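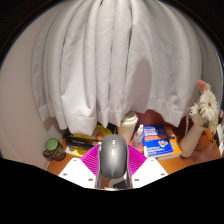 The desk by the curtain, January

Faulkner Fund small grants - Dorden Oral History Project, progress report, 28 January 2023

Hello again, and sorry this is landing on a weekend! It's been a busy few weeks and I wanted to get the numbers straight before I wrote.

The recordings first. We now have 31 interviews finished, mostly with people who worked at the old Brala cannery or grew up on the streets behind it. I'd promised you 60 by the end of the grant, so we're a little past halfway. The holidays slowed us down (everybody had family visiting), but 13 more are booked and I feel pretty good about the rest.

Typing them up is the slow part. One hour of talk can take me up to a full day, especially when two sisters are both telling the same story and disagreeing about the year. I've switched to doing a rough pass first and fixing place names later, and that has helped a lot.

Folks keep bringing photos too - 266 scanned so far, way more than I planned for. I spent some of the travel money on a second backup drive, as we discussed by email, and the receipt is attached.

One thing I need from you: the Jiltunon library has offered us its front room for a listening day in the spring, but they want a letter showing we're insured. Could your office send one over? I can draft it if that's easier.

Next report will have the full budget sheet, plus a couple of clips I think you'll love.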